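Trestunton College Robotics Forum
Board: Student Projects and Assessment
Thread: Household Tasks Module - scoring of the refrigerator exercise

Posted by module_office
May 26, 2024

Members of the Household Tasks group are asked to note the following arrangements for the final simulated exercise.

Each team will submit a controller that operates the standard kitchen supplied with the Plositz simulator. The task is to open the refrigerator, place one item on a shelf and close the refrigerator again. Each submission will be run 216 times with varied starting positions. Teams may have up to six members. The closing date for submissions is 10 June, and written reports follow on 28 June.

Questions concerning the scoring should be raised in this thread so that all teams receive the same answer.

Posted by Rongrong Ding
Team Hou

On behalf of Team Hou, I should like to request clarification of the rule on doors. The published sheet states that "the door must be fully closed at the end of the run". The refrigerator in the supplied kitchen has two upper doors and a freezer drawer beneath them. Our team has been working with both upper doors open, as this gives the arm more room when it approaches the shelves from the right.

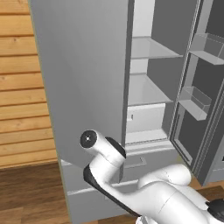
Our difficulty is that closing two doors takes longer than closing one, and the time limit appears to have been written with one door in mind. We lose most of our marks in the final part of the run, when the left door has to be brought round without the wrist touching it on the inner side. We therefore ask whether a team that opens both doors may be granted additional time, or whether a run may be counted as complete when the door nearest the item is closed.

Posted by plutex_captain
Team Plutex

Team Plutex would respectfully oppose both suggestions. The decision to open the second door is a design choice. We considered it in our first week and set it aside on account of the time required. Our controller opens the right door only and reaches the lower glass shelf through the narrower gap. It is a more difficult approach and we spent a good deal of effort on it. To extend the limit for other teams at this stage would place us at a disadvantage.

We have no objection to the wording of the rule being made clearer.

Posted by Rongrong Ding
Team Hou

I thank the previous member for the reply. I accept that it is a choice, although I would observe that the sheet does not say which door is to be used, and that in a real kitchen a person carrying a wide dish would open both. If the module is intended to reflect household work, it seems reasonable that a careful approach should not be marked below a quick one.

Posted by kestrel_28

May I raise a related matter. Our controller sometimes brushes the freezer drawer with the elbow while the wrist is working higher up. The drawer does not open. Is this counted as a collision? The sheet refers only to contact with "shelves, bins and stored items".

Posted by plutex_captain
Team Plutex

We had assumed that any contact other than at the door edges would be penalised, and we planned our paths accordingly. If drawer contact is permitted, we would have wished to know this in advance.

Posted by module_office

The module office has considered the points raised and responds as follows.

The time limit will remain unchanged. Teams may open either or both upper doors, but any door opened during a run must be closed at the end of it. The word "door" in the sheet will be amended to "any door opened".

Contact between the arm and the freezer drawer will be recorded as a minor contact, with a deduction of one mark per run. It will not end the run. A run in which the drawer is opened will receive no marks.

In response to Rongrong Ding's wider point, ten marks of the written report are set aside for the reasoning behind each team's approach. A team that favours a slower method for good reason should explain it there.

Posted by Rongrong Ding
Team Hou

Team Hou is grateful for the clarification and will keep to both doors. We remain of the view that the limit is short and will say so in the report.

Posted by kestrel_28

Thank you. Could the amended sheet be placed on the module page as well as in this thread? Two of our members do not have forum accounts.

Posted by module_office

The amended sheet has been added to the module page under "Exercise documents". The earlier version has been withdrawn and should not be used.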